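The colour of a second life

The studio of the dyer stands at the end of a gravel lane in Nerkura, behind a closed bakery. When I arrived in March, a little before nine in the morning, she was already at the sink with her sleeves rolled up. She asked me not to print her name. "People here know who I am," she told me, "and the others can look at the cloth."

She has dyed old clothes for neighbours and for small shops since she left her job at the Kitance woollen mill. The mill had 284 workers when she started there and 74 when she went. She learned the trade on the night shift, from an older woman who kept all her recipes in a school exercise book.

"I was very slow," she said. "I spoiled a whole batch of grey in my first winter. It came out green, like pond water. They made me fold every piece of it by hand."
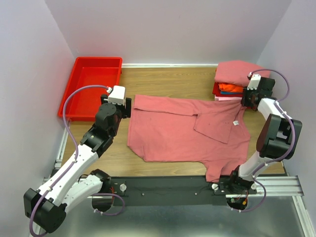

Her own book has now 172 recipes. Some are only two lines long, others go over several pages with crossings-out and drops of colour on the paper. She uses onion skins, madder, walnut husks and the bark of a eucalyptus that fell in her sister's yard. For cotton she soaks the cloth overnight first. For wool she heats the pot so slowly that, as she says, she can read the newspaper and also do the crossword.

I asked which colour is the most difficult. She did not need to think.

"Pink. Everybody believes it is an easy one, a little bit of red and finished. But pink shows every mistake. If the water has iron, it goes brown. If you are impatient, it goes in stripes."
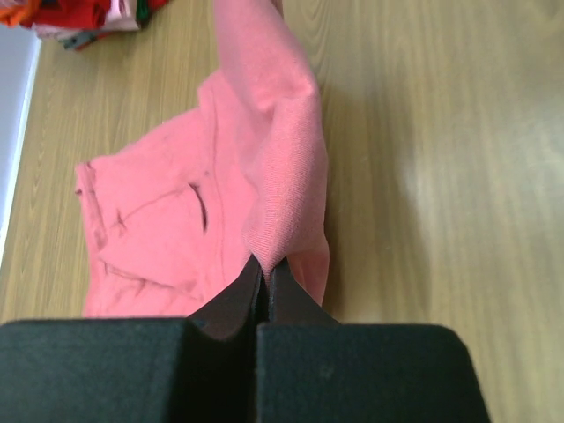

Fine knit rows in a fold of pink fabric.

Most of her orders come through Antwi, a repair shop in the next town, which sends her up to 2 bags of clothing each month. She has refused a bigger contract from Bandetel, who wanted the same navy blue on everything. She laughed when she told me about the phone call. "I said to them, I had that already at the mill. They offered me more money and I said it again."

Before I left she showed me her grandfather's cardigan, which she has dyed four times. At the moment it is a dark plum. The elbows are thin and one button is missing, and she wants to try it next in walnut, when the husks are ready.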